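Geria Mobility Loans: where we've got to since February

Hello all, and thanks for bearing with me, I know this is a fortnight later than I promised. You asked for a plain account of how the grant is being used at the shop, so I'll start with the stock and work round to the awkward bits.

The loan shelves are up and running! We now have 80 items out with people at home, mostly walking frames, bath boards and raised toilet seats (always the toilet seats). The Burkari frames have been far and away the most asked for. They fold small enough for the back of a bus, and people do like a frame they can take to their sister's. I've had two come back with worn ferrules and replaced them from our own spares, so that hasn't touched your money.

Opening until half past six has helped as well. We get sons and daughters coming in after work with a discharge letter and no idea what a perching stool is, and we can sit them down and go through it properly.

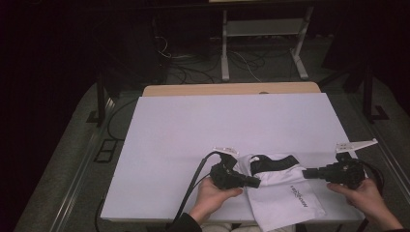
Viktória Antal asked at the last catch-up whether the late opening was only moving the daytime customers to the evening, and whether we could show it either way. Fair question, and I can't yet. The till doesn't split loans from sales by the hour, so I've started a paper sheet by the door and I'll send you what it says with the next report.

Now, deliveries. Sarpong have been good on beds and pressure cushions but slow on anything small, and we waited most of the spring for a box of commode pans. I've moved the small orders over to Flenirus, who cost a bit more for carriage but send things when they say they will. Some 240 pounds of the transport line has gone on that so far, and I'd like your okay

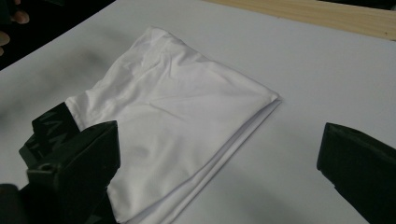 to take the rest of it from the training line, where we're underspent. The second moving and handling day fell through when the tutor cancelled, and I'd sooner put the money into getting kit to people than rush another date in.

Cleaning returned stock is the thing that eats our time. Everything gets wiped down, checked, tagged and logged before it goes back on the shelf, and on a busy morning the returns end up stacked right along the corridor. I've asked the landlord about the old store next door. He's thinking about it, and has been thinking about it for a good while! 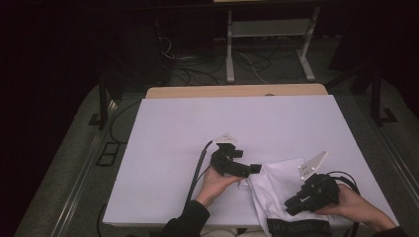 Could the tags carry a phone number in bigger print, wrote one borrower on the back of her return slip, as she'd had to get the magnifying glass out to ring us. She's quite right and the new batch will have it across the top.

Still to do before the next report: chase the overdue wheelchairs, get the bath lift serviced, and settle the insurance wording for items lent to care homes. I'll send the receipts over separately once I've scanned them.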